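Cloltdale Public Library - Friends Group
Minutes, regular meeting, January 11, 2024
Meeting room, upstairs. Called to order a little after 7. Quorum present. December minutes approved with one fix (the Plivel branch is open Saturdays, not closed Saturdays).

Money. Balance $1409 after the holiday card sale. Bill for the new book cart not in yet. Question about whether the card money goes in the general fund or the kids fund - general, same as last year. Moved, seconded, passed.

Book sale. Spring sale stays in the Villanueva Street hall. Deposit paid. We have 34 boxes in the basement already and the back stairs are getting tight. Agreed no more encyclopedias, no more textbooks over ten years old, no VHS. Sign for the drop box needs to say so in bigger letters. Pricing same as last time, hardbacks 2 dollars, paperbacks 50 cents, bag sale last hour. Someone asked about taking cards. Reader costs money and the hall has bad signal, so cash and checks again. Revisit for fall.

Sorting days. Need more hands. People who signed up in December have been emailed, five answered. Mysterys and cookbooks are done. History is a mess. Large print goes straight to the Plivel shelves and does not go in the sale, please stop putting it in the sale boxes.

Furniture. Study area seating came up again. Long talk. Town will not pay for seating this budget year but will match what we raise up to a limit, letter on file. Two quotes so far. Cluten can do stackable chairs with delivery, the other place is cheaper but no delivery and a long wait. Some want wheels, some do not want wheels (noise on the tile floor). Padded seats wipe clean easier than cloth per the desk staff. No vote. Get a third quote and a sample chair to sit in before next meeting.
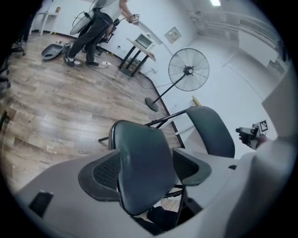

Office chair, dark gray, padded seat and mesh panel. Furniture item.

Anything bought should have arms that fit under the long tables. Tables are staying. Measure first - last time we did not and had to send two back. Measurements to go in the shared folder with the quotes.

Kids room. Story hour numbers up since the time moved to 10:30. Request for new puppets and a rug, rug tabled until the floor is cleaned. Puppets approved, up to $60. Summer reading theme not anounced by the state yet, so no T-shirt order.

Newsletter. Went out late. Next one needs the sale dates, hours for both branches, and the thank you list. Send items by the end of the month. Paper copies down to one page both sides, postage is too high. Anybody who wants email only should tell the front desk.

Old business. Bike rack still not installed, town says when the ground thaws. Lobby clock is fixed. Display case key was found, copy to be made.

New business. Seed swap in the lobby, yes. Need envelopes and a table. Request from the high school to hang art in the hallway, yes if they do the hanging and no tape on the paint.

Next meeting same room, same time, second week of next month. Snacks sign up sheet on the door. Adjourned 8:25.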